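The Catesard Report

Fiction

The Household Trials Office of Catesard issued its findings on domestic machines once a year, and in the year concerned the task of drafting fell to Agnese Dambrauskienė. She had served the Office as a reader of other people's reports. She had not previously been asked to write one.

Her instructions were set out on a single sheet. The report was to state whether a machine could, at present, be relied upon to perform ordinary chores in a home or behind a shop counter. It was to run to no more than 8 pages. It was to be understood by a member of the public with no training. The sheet was signed by the Director, Hawi Tesfamariam, and dated Nov 4, 2024.

Agnese began with the laundry. The firm of Zerkari had supplied a folding machine for assessment, and the records showed that it had been given 500 towels over the course of the trial. It folded towels very well. When the assessors introduced a fitted sheet, the machine held the sheet by one corner and remained in that position until the close of the working day. The assessor's note read: "No damage to sheet. No progress with sheet." Agnese copied the note into her draft without alteration.

She turned next to the shop floor. A grocer in Negussie Street had permitted a stocking machine to work in his premises after hours. It placed tins on shelves at a steady pace and with the labels facing outwards, as the grocer had requested. It did not recognise that a dented tin ought to be set aside. The grocer had written a letter of two pages on this subject, in which he also complained of the lighting, the parking arrangements and the conduct of the Office's driver. Agnese placed the letter in the appendix.

By February the draft had reached its full length and contained no conclusion. The Director called her in.

"You have written that it can fold a towel," said Hawi Tesfamariam. "You have written that it can shelve a tin. The question put to the Office was whether it can do the chores."

"I do not believe those are the same question, Director."

"They are not. I should like the second one answered."

Agnese asked what the Director understood by a chore. Hawi Tesfamariam considered this for longer than was usual in that room.

"My mother kept house for six of us," she said. "She would open the refrigerator to put away the fruit, and see that the milk was low, and that somebody had put the bread back without closing the bag. She dealt with all of it and shut the door. If you had asked her what she had done, she would have said that she had put away the fruit."

Agnese wrote this down, although she was aware that it could not be used. The Office did not cite its Director's mother.

That afternoon she took the tram to the Zulance building, where the kitchen work was carried out. She had read its figures many times and had never visited it. She was given a visitor's pass and a pair of overshoes, and was asked to stand by the wall.
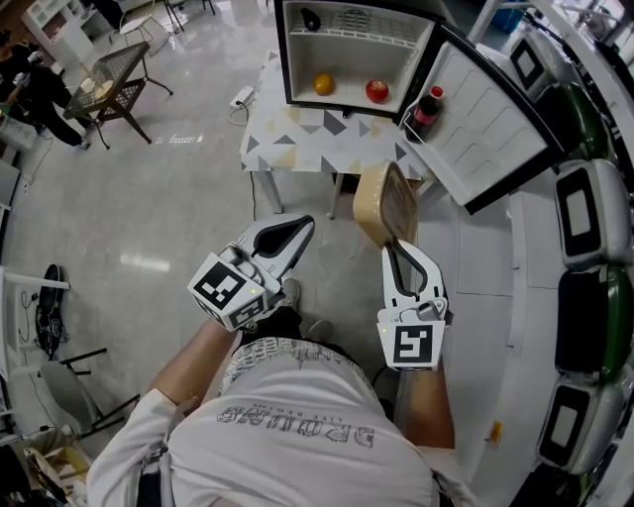 KITCHEN AND FOOD STORAGE

An orange and a red apple lay on the lower shelf of a mini fridge, which stood open on a small table with a patterned cloth. A bottle of cola was in the door. The man at work before it wore a white T-shirt and held a gripper in each hand, and it was some moments before Agnese understood that he was not going to put them down. He was to do with the grippers what he would otherwise have done with his fingers.

She had expected to find the exercise foolish. She watched him judge the distance to the shelf and found that she was judging it with him.

"Is it difficult?" she asked, when he stopped to rest.

"The fruit rolls," he said. "At home I would stop it with my little finger. I never knew that I did that."

"And can the machine do it?"

"It can do the apple. It can do the apple nearly every time now, if the apple is where it was yesterday." He flexed his wrists. "My daughter moves ours."

Agnese remained until the building closed. On the tram she took out the draft and struck through the opening paragraph, which had promised the public a clear answer, and then restored it, as the sheet of instructions required one.

The finding of the Office, as printed, was as follows. A machine may at present be relied upon for a single task, in a fixed place, with familiar objects, under the eye of a person able to intervene. It may not be relied upon for the chore to which that task belongs. Householders who wish to purchase such a machine should retain their present arrangements until further notice.

The Director approved the text with one amendment. In the section on food storage she had added, in her own hand, a sentence to the effect that the work of putting away the fruit had not yet been fully described, and that the Office would welcome accounts from the public.

In the weeks that followed the Office received 200 letters. The first that Agnese opened was from the grocer in Negussie Street, and concerned the driver.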